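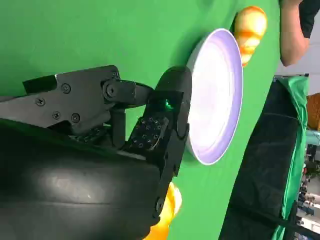
I bought the Elholm cordless screwdriver in May to put together a run of flat-pack shelving, and it has been the tool I reach for at home ever since. Most of what I use it on is small stuff: cupboard hinges, curtain brackets, the odd plug socket. The other thing I wanted it for was hex screws, the small black ones like those set into the flat plates here, which I used to do with a bent key and sore fingers. There are a good many of them on the bikes and the pushchair, and they are easy to spoil if the bit doesn't sit squarely. So that is where I started.

The screwdriver cost me £124 with the case, a charger and two batteries. That is a lot for something this size. A Jarley of similar weight can be had for much less, and I owned one until the switch went. What you pay for with the Elholm is mostly the clutch, and I'll come to that.

In the hand it is slim and slightly heavy at the back. The handle has a rubber sleeve that hasn't moved. There is one button for forward and one for reverse, side by side, and for the first week I kept pressing the wrong one. Adebayo, who borrowed it to hang two doors, did the same and asked if the labels had worn off. They hadn't, they are just printed in grey on dark grey.

The clutch has three settings. The lowest is properly gentle. I ran small hex screws into aluminium with it and it stopped well short of doing any harm, leaving a quarter turn to finish by hand. The middle one suits chipboard and soft pine. The highest will drive a longish wood screw into pine without a pilot hole, but it labours in anything harder and I wouldn't ask it to do that all day. For decking or fencing you want a proper drill driver.

Bits are where Elholm have been mean. You get slotted, cross-head and a few hex sizes, and the smallest hex was a loose fit from new. I swapped it for one from a Brirent set I already had and the trouble went away. If you buy the screwdriver, put a bit of money aside for decent bits. The holder is magnetic and takes the standard quarter-inch shank, so anything will go in it. The magnet is strong enough for a short screw held sideways, less so for a long one.

Battery life is good. I did the whole shelving job on one battery and left the other in the case. Charging is slow, and the charger only takes one at a time. The light on the charger goes from red to green, but it is dim and by a sunny window I have to cup my hand over it.

There is a work light at the nose. It comes on with a half press and stays on for a few seconds after you let go. It throws the shadow of the bit right across the screw head, so I mostly wear a head torch in cupboards anyway.

One fault to report. The latch on the case broke on a Tuesday morning as I was putting it back in the car. I wrote to Elholm and had an answer from Viktória Antal the same afternoon, and a new case came in the post without my having to return the old one. The replacement has a thicker latch, so perhaps mine wasn't the first.

Would I buy it again? Yes, at a lower price. If you only build a wardrobe every few years, get the cheaper Jarley and look after the switch. If you do a lot of fiddly work with small screws, the low clutch setting is worth having, and I haven't rounded off a single head with it yet.

Good: gentle clutch, spare battery included, quick help from the maker.
Bad: price, poor bits, slow charger, button labels.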